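The Darska Rebuttal

The contract ran to 14 pages and Raquel Garcia had read all of them before the first advertising break. Clause 6 said that a contributor to Afternoon Table could be asked about any former relationship already discussed on the programme by either party. It did not say how old the relationship could be. Hers with Armindo Moreira had ended eleven years earlier and had been discussed, by him, on the previous Friday's late edition for nine minutes.

Moreira had used the phrase "she knows what I kept". The production office at Erkero had clipped it and put it at the top of the running order for the week. By the Monday meeting it had its own graphic.

Custódio Lobo edited the programme. He worked from a sheet with two columns, one for what a guest had said and one for what it had cost. Moreira's column on the right read 300 for the phrase and the same again for a follow-up, to be paid only if Garcia answered him on air. Garcia's fee was higher and did not depend on anything. Lobo had not told either of them about the other's terms.

The make-up room was on the second floor, beside the room where the props were logged in and out. Garcia was called at ten past four. She took the stairs, sat in the corridor and turned her phone face down on her knee. There were 173 unread messages on it, most of them from people who had watched the Friday edition and wanted to know what he had kept.

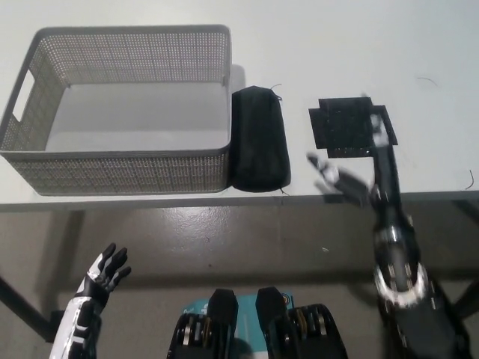

Letters, according to Rodel Malabanan. He sat down beside her with his microphone already clipped on and said that everybody upstairs was working on the assumption of letters, that Moreira had let them think so, and that if it were up to him she would say the word first and take the value out of it.

Garcia asked whether he had seen any.

Malabanan said he had not. He had seen an envelope, sealed, with a Darska postmark. Lobo had it in his jacket.

She had never been to Darska. Moreira had, in the October after they separated, to film a serial that was cancelled before transmission. She had written to him there once. The letter concerned the deposit on the flat in Brivholm, which he had promised to return and had not. It was one side of paper and it gave her bank details.

She considered the order of events. If Lobo opened the envelope on air, the viewers would get a sort code. If she described it beforehand, Moreira would lose his second payment, or possibly gain it, depending on whether a description counted as an answer. She went back to clause 6 and found no definition of "answer".

At twenty-five to five the floor manager collected them. Moreira was already seated under the lights, on the left, in a dark blue suit. He stood up and kissed her on both cheeks, and she asked him, with her microphone open, whether he still banked at the same branch.

Lobo, in the gallery, told camera two to stay on Moreira's face. Then he took the envelope out of his jacket and held it up to the desk lamp. He could make out a column of figures and, at the foot of it, her signature and the word "outstanding", underlined twice. He put it back and asked how long they had until the break.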